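Trial unit, day one

The Roltum came with a 15 page manual and a man named Gadisa Ejigu. The manual was useless. Gadisa was ok.

"You rate it at the end of August," he said. "Keep it or send it back. Either way no hard feelings."

Easy for him. He sold them. I fixed computers in a rented unit behind the Otudby bus depot, me and Lemma, and we had a contract to strip 492 office towers for parts and drives. Two people. Not enough hands. So, the arm.

He'd put it on the slatted bench, wiped his palms on his pants, opened a Dell and laid it on its side. Lemma stood by the door with her coat on. She does that when she's planning to be right.

"Eretti tried one of these," she said.

"Eretti tried the old gripper," said Gadisa. Fast. He'd said it before, you could tell.

Then he pressed start and we all shut up.

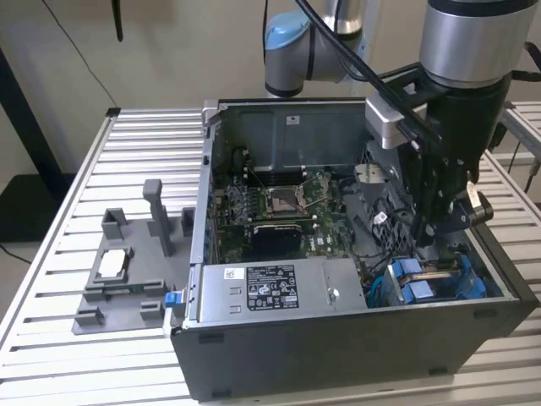 *Roltum on trial, first tower on the bench.*

It went down into the case slow. Slower than me. I had my notebook out because I was suposed to be reviewing, and I wrote SLOW and underlined it — then felt bad, like I'd been caught talking about somebody's kid.

"How much again?" Lemma said.

"2218 a month. With support."

"And support is what?"

"Me."

She laughed. First time all week. Gadisa looked pleased, then not sure, then he went back to his screen.

I leaned in next to him to see what the gripper saw. Weird feeling. I've had my face in a thousand of those machines and never from there, right down among the wires with black fingers coming up from the bottom like they were mine. Blue carrier handles. Blue cable. A Quadro in the slot, good, those sell.

"It wants the drives," Gadisa said. "But there's the cables first."

"There's always the cables first," I said.

I thought about my dad then, dont know why. He did radios. He'd hold his breath going in past a wire, whole minute sometimes, and if you talked to him he'd come out and start over. I looked up and Lemma was holding hers. Coat half off.

"Left a bit," she said. To the arm. To nobody.

"It can't hear you," said Gadisa.

"I know it can't hear me."
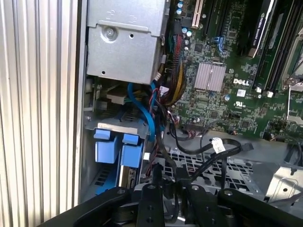
## Later

Eight towers by closing. I'd have done more, my back would've done less. It quit on us twice and Gadisa came around the bench both times and fiddled and said sorry, to the machine I think.

He left at six with his jacket inside out. Lemma locked up after him and stood looking at the thing.

"So what are you going to write?"

I showed her the notebook. SLOW, underlined. Under that, careful with cables. Under that, ask about price.

She took the pen and wrote something, closed it, gave it back. I didn't look till I was on the bus.

*Needs better light,* it said. *Move it by the window tomorow.*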